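The Gripper on Bench 3: a conversation at the Zalewska workshop

06/05/2024

The man who built the gripper would like it known that he had intended to build a shelf. He joined the Zalewska shared workshop in January, paid his deposit, was shown where the brooms live, and got talking to someone about servos. The shelf is still a stack of boards behind the door. The gripper is on its third version and has a name, Linon, which he says came off a paint chart.

He has asked me to leave his own name out. His employer makes office software and he would prefer they go on thinking he has no hobbies.

"I wanted something I could hold in my hand and pick things up with," he says. I point out that he already had a hand. "Yes, my wife raised that."

Linon is a hand-held tool: two arms, two fingers, a camera looking down between them. The idea is to do a job by hand with the gripper, record it, and later have an arm bolted to a bench repeat the job with the same fingers. The arm is called Bakuvura. At the moment it is in a crate under his stairs, minus a shoulder.

The early versions were mostly lessons in plastic. He printed the arms, ran screws straight into them, and stripped the holes within an evening. Now he melts brass inserts into everything with a soldering iron, including, he admits, a soap dish.

"You get one in straight and you feel like a surgeon. Then you get the next one in crooked and you have four hours of printing to think it over."

The finger pads took longer. He bought his first set from Hurner, a small supplier he speaks of the way other people speak of an ex. They were soft, they were expensive, and they left a smell on whatever they touched. The current pads are his own, chunky black blocks that screw on from the outside, so a worn one can be swapped without taking the whole front end apart.

"They look like doorstops. I've stopped minding."

What does he pick up with it? Anything from the kitchen that won't be missed before dinner. Boxes were easy. Anything round was a misery, he says, because the jar decides for itself which way it would like to face.

"Grip it on the lid and you find out how well the lid was closed. So I go below the lid, on the body, one pad each side, and I try to come in level. I practice that far more than a grown man should."
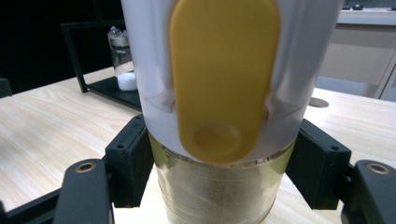
What comes next

The spreadsheet where he keeps his recordings has 1,459 rows. I ask how many of them are good. He makes a sound like a kettle and says he has been strict with himself lately and deleted a lot of the ones where he sneezed.

Bakuvura's shoulder is on order. In the meantime he is rerouting the camera cable, which has a habit of wandering into the shot, and redrawing the left arm to get 13 grams out of it. His wrist asked for that one.

The workshop has been patient. Another member wants to borrow Linon to get at a washer that rolled behind the lathe, and he has said yes, provided it comes back with both fingers.

And the shelf?

"The boards are still acclimatizing," he says.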